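Reading room news: the book exchange at Plutbridge

23/04/2026

Dear members,

Many of you have asked what will happen with the book exchange after the move from Robles Street. I am writing this item so that everybody has the same information, and I ask your patience if some of it you know already.

The exchange is now open again in the Plutbridge hall, in the smaller room behind the kitchen. We brought 3000 books from the old place. Before the move we sorted them, and 460 were too damaged to keep, mostly old paperbacks where the glue had become dry and the pages fell out when you opened them. These went to paper recycling. I know that some members feel sad when a book is thrown away, and I feel this too, but a book with no ending is not a kind thing to give to a neighbour.

The rules are the same as before. You bring a book, you take a book. If you have nothing to bring, you may still take one. There is no card and no fine. We only ask that you do not bring school textbooks older than ten years, encyclopaedias, or magazines.

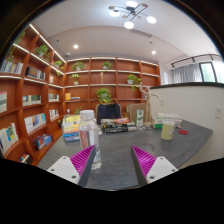 Returned books are the part where we need your help. In Robles Street there was a big wooden box by the door and everything went in there. In the new room we have no box yet, so for now please put your returns on the grey table, beside the low white wall. A loose pile like the one with the yellow, orange, blue and white covers is quite all right, you do not need to make it straight. Please do not put books back on the shelves yourself, even if you remember where they were. The shelves have a new order now, by language first and then by the family name of the author, and the old order by colour of sticker is finished. The stickers will stay on the books until they fall off.

The language shelves are the biggest change. For many years the books which were not in English stood together on one shelf with the label "Other", and when I first came to this country I found it a little bit strange to be looking for my own language under "Other". Now there are separate shelves for Portuguese, Polish, Tagalog, Arabic and Vietnamese. The Polish shelf is very full and the Vietnamese shelf is nearly empty, so if you have novels in Vietnamese that you have finished, they will be most welcome. Children's books have their own low shelf under the window, in all languages mixed, as the children prefer it like this.

The Ondudberg group, which reads one novel each month, has also moved with us. They have chosen long books for the winter and they will be happy to have new people. You do not have to finish the book to come. I did not finish the last one, and I was still allowed to speak. 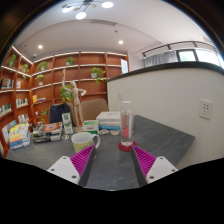

Reading in the room is also possible now, which it never was in Robles Street, where we had only two chairs and one of them was broken. You can stay as long as the hall is open. The light is better in the morning. Several people have asked me whether drinks are allowed, and the answer is yes, at the table. A mug such as the white one with the yellow and green pattern is fine, and so is a bottle with something pink in it, but please keep all drinks away from the shelves and from the returns. Coffee on a cover can be wiped if you are quick. Coffee on the pages stays there forever, and the next reader will know exactly how far you came in the story.

About money, shortly. The move cost us 791 dollars, for the van and for new shelf brackets. Olico, the hardware shop beside the bus stop, gave us a discount on the brackets and we thank them for it. The cost is paid from what we earned at the October book sale, so there is no need for a collection. The price at the next sale will stay at 2 dollars for each book, hard cover or soft cover, the same.

One more thing. A blue folder with handwritten recipes was found between two cookbooks during the sorting. The writing is very neat and some pages are stained with oil, so I think it was used a lot and somebody is missing it. It is kept in the kitchen drawer, the one on the left. Please ask your friends and your older relatives if it is theirs.

With kind regards from the book exchange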